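4.2 Fastener choice and seam failure on re-sided walls

The second part of the study looked at how vinyl siding was fixed to older sheathing. Contractors working on the Falgate houses used either roofing nails or screws with a wide head, and the choice was left to the crew. Stevens had reported that nails driven tight against the slot keep the panel from moving as it warms, and our inspections agree with this. Most of the buckled panels we found in August were on south walls and had been nailed tight.

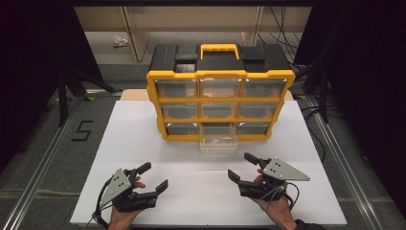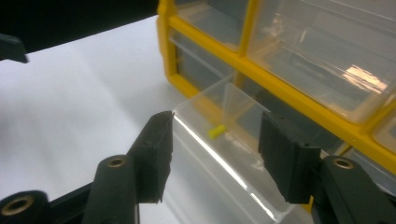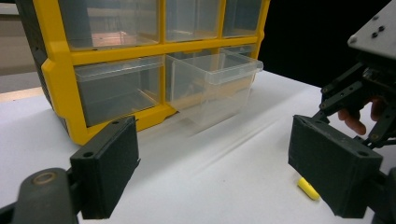

Figure 3. Small-parts organizer with a yellow frame and clear drawers.

Fastener spacing mattered less than we expected. We checked 200 panels on 30 houses and found no clear link between wider spacing and loose panels, except at corners exposed to wind. Screws cost more and took longer to drive, but the crews who used them left a more even gap behind the head. Two crews used the Wouters spacing gauge on every wall. Their work showed fewer tight fasteners than the rest, although they were also the most experienced crews in the sample.

Seams were a separate problem. Of the 66 open seams recorded, most were above windows, where short panels had been cut to fit and the overlap was too small. Thijs Stevens inspected these seams a second time from a ladder and changed the rating on only a few. Owners had often filled the gap with caulk, which had pulled away from one side. Repairs of this kind were left out of the cost estimates in Section 5.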